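Home | News | What's On | Swap Shelf | Contact

Old desks, new life at the Ultdale shared office

3 minute read

I've been writing the building notes for this newsletter long enough to know that furniture stories get more replies than anything else I put in, so I won't muck about. The desks are staying!

For anyone who missed the March issue, there was a proposal to clear out the wood-topped desks in the big workroom and bring in a matching set from Tosby, all in white, with those little flaps for your cables. The quote came in at 400 dollars a desk, delivery on top. I quite liked the look of them in the catalogue (I'm a sucker for a cable flap) but plenty of you did not, and some 40 emails turned up in my inbox over a fortnight. The favourite, from Amândio Correia in the upstairs studio, said only "Leave the wood alone."

So we're leaving the wood alone. The owners have agreed to spend 700 dollars on doing up what we've got, and Amândio has been roped in to help, which serves him right for being so brief.

I went down for a proper look mid-morning with a cup of tea and a notepad. I'd forgotten how nice the grain is when there isn't a pile of somebody's mail on top of it. There's a pale, almost beige bit of timber over near the whiteboard that I'm especially fond of, with a grey stripe running along it. Speaking of the whiteboard, it's chockers again. Blue marker from one side to the other, equations and arrows and circled bits, and I couldn't tell you what any of it means. If it's yours, please take a photo of it before the end of the month, as the board is getting a good scrub when the desks are done. 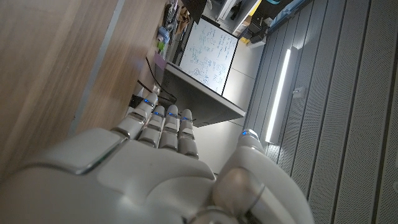
The whiteboard and its blue-marker equations in the big workroom.

The plan for the desks is pretty simple. Each top gets a wipe down, a light sand where it needs one and two coats of Altari oil, which Amândio swears by and which smells like oranges for a day or so. Wobbly legs get tightened. Anything past saving goes to Baptista, the second-hand place behind the bakery, and they've said they'll take the lot off our hands for parts. Nine desks are on the list for the first round, starting with the ones closest to the door.

What we need from you is a clear top. I know, I know. I'm as bad as anyone, and my own desk has had the same jar of pens and dead highlighters on it for years. But the oil can't go on around your things, and we're not going to shift them for you in case something goes astray. Phones, laptops, calculators, the lot.
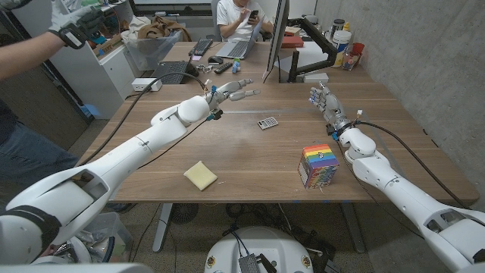 Page last changed: March, 4.15 pm

I made a start on a small things box while I was there, and it'll live on the shelf by the kettle. If you've lost a calculator or a sponge or one of those bright little boxes that everyone seems to keep paper clips in, have a look in there before you buy another. Sohail Zaidi has already got back a tape measure he'd given up on. He was very pleased. He then left it on the kettle shelf.

A few people have asked about the floor as well. It's staying as it is for now. I don't mind the concrete myself, speckles and scuffs and all, though I'll grant you it's hard on the feet in winter, and a couple of rugs wouldn't hurt if anyone's got spares in the garage. Nothing too precious, please, given the amount of coffee that gets carried through there.

One last thing on the desks. If there's a sticker or label on yours, leave it be for the moment. Sohail's keeping a list of which desk belongs where, and he'd like to check the labels against it before any get peeled off. Same with the grey edging strip. Some of it may need replacing, and Amândio wants to match the width, so don't pick at it during phone calls (you know who you are).

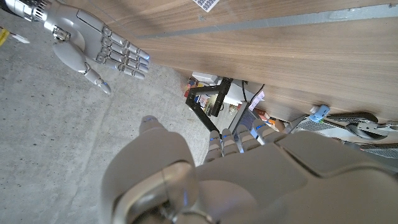 Wood grain, grey strip and the speckled concrete floor.

We'll be doing the oiling after hours, from 6 pm, so the smell has the night to clear. Come and lend a hand if you're free, and wear something you don't mind wrecking. I'll bring the biscuits, and there are spare rags under the sink.

Contact the Ultdale newsletter desk | © Ultdale Shared Office | Back to top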